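Section 4: First-Time Setup of the Plarby Kitchen Scale

You have unpacked the Plarby, admired it, and put the foam somewhere you will never find it again. This section covers everything between that moment and your first weighed onion. Most people finish in ten minutes. People who skip step 3 finish in an hour and write to us.

4.1 Before you start

You will need:
The scale
The weighing plate
The 600 g check weight (small paper bag, bottom of the carton, often thrown out with the carton)
2 AAA batteries, not supplied, for which we are sorry

Older Eneo scales used a coin battery. If you are upgrading from an Eneo, keep that battery for whatever else in your house takes one. It will not fit the Plarby, although several customers have made it go in.

4.2 Choosing a spot

The scale wants a surface that is flat, hard and level. A countertop is good. A table is good if it does not rock. A cutting board is less good than it looks, because most of them have been through the dishwasher and now resemble a shallow bowl.

Keep the scale away from the following:
The stove, and anything else that gets hot
Fans, open windows and the vent over the refrigerator
A running dishwasher or washing machine
The edge of the counter, if you own a cat

Note: The scale can feel a draft that you cannot. If the last digit wanders when the plate is empty, move the scale before you blame it.
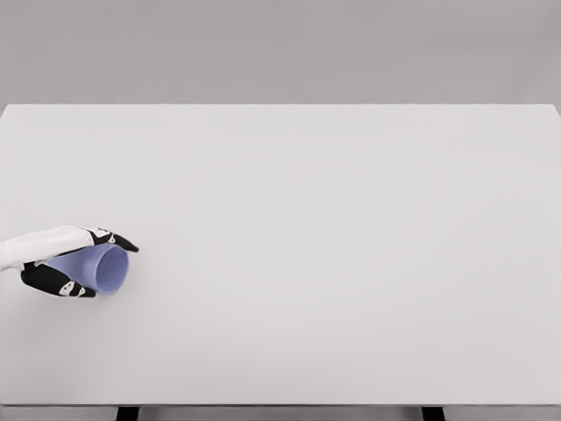
Leave enough room to walk your largest mixing bowl on and off the plate without bumping the wall. A bowl that leans on the backsplash will weigh less than it should, and your bread will be the one to tell you.

4.3 Installing the batteries

1. Turn the scale over and rest it on a folded towel.
2. Slide the battery door toward the Mensah logo. (Mensah makes the load cell. They asked for the logo, and that was the only place left.)
3. Pull out the clear plastic tab. All of it. A torn corner left behind is the leading cause of scales that are "dead on arrival."
4. Fit both batteries, following the marks inside the compartment.
5. Close the door until it clicks. If it does not click, one battery is in backward.

CAUTION: Do not mix old and new batteries. The scale will run, but it will read low late in the evening and fine the next morning, and you will begin to doubt yourself.

4.4 Leveling

1. Set the scale upright in its chosen spot.
2. Find the bubble window at the back left corner.
3. Turn the front feet until the bubble sits inside the ring. Clockwise raises a foot, counterclockwise lowers it.
4. Press gently on each corner. If anything moves, go back to step 3.

Do not put folded paper under a foot. We know it works on restaurant tables.

4.5 Calibrating

1. Set the weighing plate on its four pins, with the notch facing you.
2. Hold the power button until the display shows CAL, then let go.
3. Wait for 0. Do not touch the counter, lean on the counter, or set down your coffee.
4. Place the check weight in the middle of the plate.
5. Wait for 600 and a single beep.
6. Take the weight off. The display should go back to 0.

If you hear two beeps, the scale noticed something it did not like, usually you. Start again from step 2.

If the display shows Err 33, the plate is not seated on all four pins. Lift it, turn it until the notch is in front, and set it down again. Pressing harder is a popular remedy with no record of success.

Note: A can of soup is not a check weight. The number on the label is for the soup. It leaves out the can.

4.6 Setting the sleep timer

The scale turns itself off after 60 seconds without a change in weight. Bakers find this too short, and everyone else never notices it. To turn the timer off, hold TARE and UNIT together until the small moon disappears from the display. To bring it back, do the same again.

CAUTION: With the timer off, the scale will stay on until you stop it or the batteries do.

4.7 Cleaning

Wipe the body with a damp cloth. The plate may go in the sink, but the body may not, even briefly, even if honey is involved. For dried dough, lay a damp cloth over it and leave it until it softens. Knives have been tried. Replacement plates are sold through the Clorthorpe parts desk, which can tell you a good deal about knives.

Recalibrate after any deep cleaning, after a move to another room, and after a drop of any height you are willing to admit to.

Continue to Section 5, Units and Tare.

Revised 2023-04-19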